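Can a Robot Tidy Your Desk Yet?

February 14, 2021

Ask people which chore they would hand to a machine and most say dishes or laundry. Few mention the small stuff: pens back in the cup, lids back on, the table clear before dinner. It takes a person a minute or two. For a robot arm it is still a hard job.

Gasano, a small automation company, has spent the winter on exactly that. Its test project, Wodent, asks a two-fingered arm to pick up items from a tabletop and put them in a container. The list for February has 34 items on it, from spoons to markers. The arm can handle 14 of them well enough that the engineers leave it alone while it works.

Markers are not among the 14. They roll when touched. Two lying side by side leave little room for a finger between them. Caps are worse, being short and light, and a grip slightly off center sends them across the table.

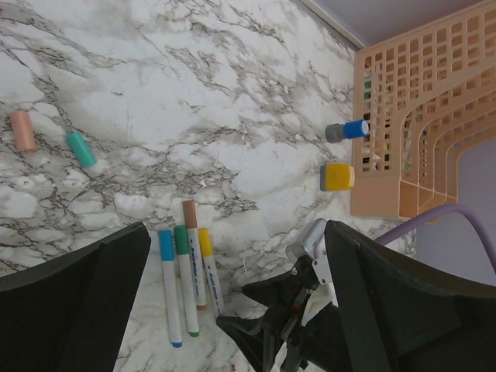
Markers and caps on a marble-patterned tabletop, with a perforated basket in the corner.

A camera mounted near the gripper helps, since it sees the object from close up. It also means the arm's own fingers block part of the view. Patterned surfaces add to the trouble. Veins in a stone-look table can read as edges, and the software has to learn to ignore them.

Shop floors are further along. At Katona, a packing firm in Clukorlow, six arms load parts into trays on two shifts. The parts arrive the same way up every time, on a plain gray belt. When the firm tried mixed bins last year, the arms slowed down so much that people took the work back.

That is the gap between a factory and a kitchen table. Homes change from one hour to the next, and no one lines things up for the machine.

Gasano has no home product to sell and has not set a price or a date. Its next round of tests adds drawers.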